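Reports > Grants > Mendcombe Conversation Series

Progress report to the Qureshi Fund

The Series has held four of six planned public discussions, with 63 attendees in all.

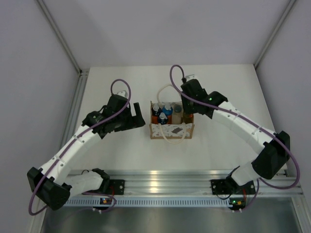
Essays from the first two evenings are being edited for the Juvorham website - the remaining texts are due in November. 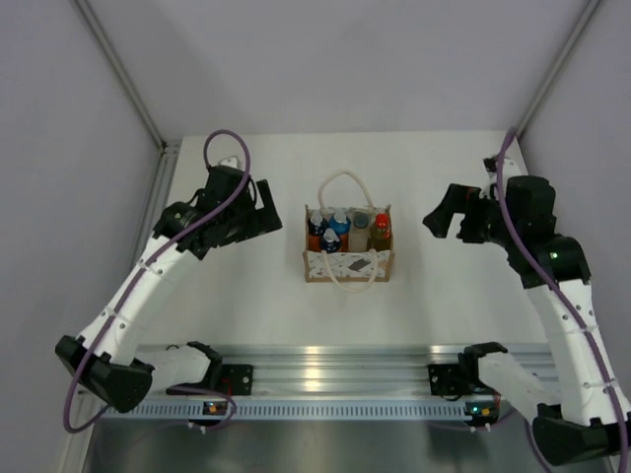
Tote bag with five bottles, between two robot arms.

Spending remains within budget.

Last updated: October 30, 2019

Contact | Back to top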